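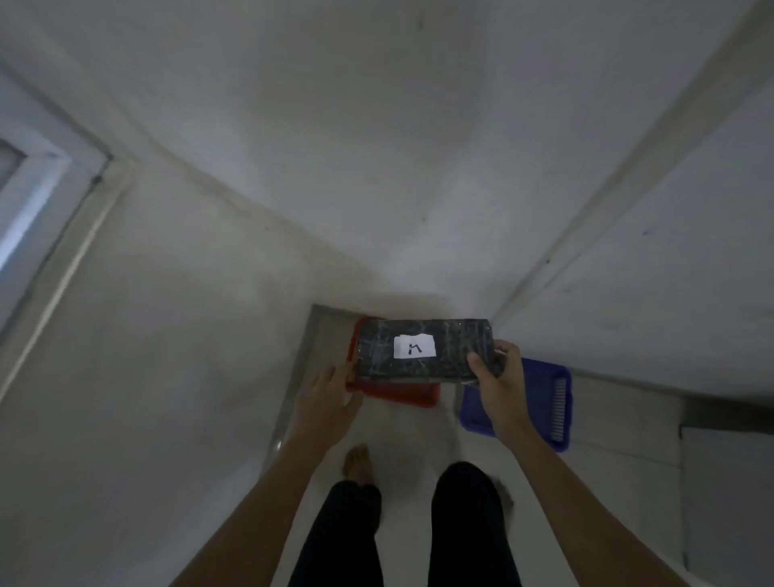

Figure 2. A narrow passageway with white-painted walls and a light grey floor. A flat, dark box is held in both hands.

4. Corridors and the problem of passing

Last updated: January 2024

The literature on domestic space has been generous to kitchens. It has been kind to parlours, patient with bathrooms, and in recent years almost affectionate towards the garage. The corridor has done less well. In most housing surveys it appears as a subtraction, the part of the floor area left over when the rooms have been counted, and in two of the older ones it is lumped in with cupboards. We take it up in this section partly out of fairness and partly on account of the fact that our diary-keepers would not stop writing about it.

The diaries, described in Section 3, came from 42 households on the Lekota estate and ran for six weeks. Participants were asked to note any moment at which the layout of the home made them wait, turn back or change course. We had expected the kitchen to win. Of the 1,102 entries we could read, the largest group concerned the hallway, and a good many of these were written with some feeling. One participant recorded the same meeting with the same teenager at the same corner on eleven mornings, in handwriting that grew steadily larger.

4.1 Who gives way

Passing in a narrow space calls for a small agreement, usually reached without words. Alemayehu, in his earlier study of shared stairs, proposed that the person with the shorter distance to retreat is the one who retreats. It is an elegant rule and our households ignored it. What mattered far more was what people were carrying. Someone with full hands was nearly always let through, and several participants admitted to picking something up for the purpose. Trays, laundry and flat boxes of the kind in Figure 2 all appear in the diaries, as does, in one flat, a single cushion that seems to have spent most of the study in transit.

Loads also change how a corridor is judged. The same passage was called "fine" on Monday and "a drainpipe" on the day the new bookcase arrived. We asked participants to sketch their hallways from memory, and those who had recently moved furniture drew them narrower than those who had not. The sketches were not to scale and we make no claims about the exact difference, though one reader of an early draft urged us to.

Age had less effect than we had assumed. Small children were said to give way to no one, which agrees with earlier findings and with common experience. Older participants gave way often but slowly, so that the gain to the other party was sometimes hard to detect.

4.2 Doors that open the wrong way

A second group of entries dealt with doors. Where a door opened into the passage, households had built up local customs: a knock from the inside, a cough, a shouted warning. The residents of Skirkuvum House, the oldest block on the estate, had gone furthest. Four households there kept one bedroom door permanently open and had come to think of it as part of the wall. When we asked whether the hinges might be changed to the other side, the suggestion was received politely, as one receives advice from visitors.

Sliding doors were fitted in the newer block, Stellon Court, and did remove the problem of the swinging edge. They brought others. Sound carried, latches stuck, and two households had hung coats over the track within a month. The coats narrowed the passage by more than the old doors had done when open, although only we appear to have minded.

4.3 What the passage is for

Architects' drawings for the estate label the corridor "circulation", a word none of our participants used. They used it for telephone calls, for arguments that were not meant to reach the sitting room, for drying one shirt, and for standing still. This last use is badly under-reported in the literature. Thirteen diaries mention going into the hallway to be alone for a minute, and one mentions finding somebody already there for the same reason — at which point both parties returned to the kitchen and said nothing.

It would be easy to conclude that wider corridors are wanted. When asked directly, however, most participants said they would sooner have the extra space in a bedroom, or as a cupboard. The cupboard, when pressed, would be in the hallway. We return to this preference in Section 5, where storage is treated at greater length than either author had planned.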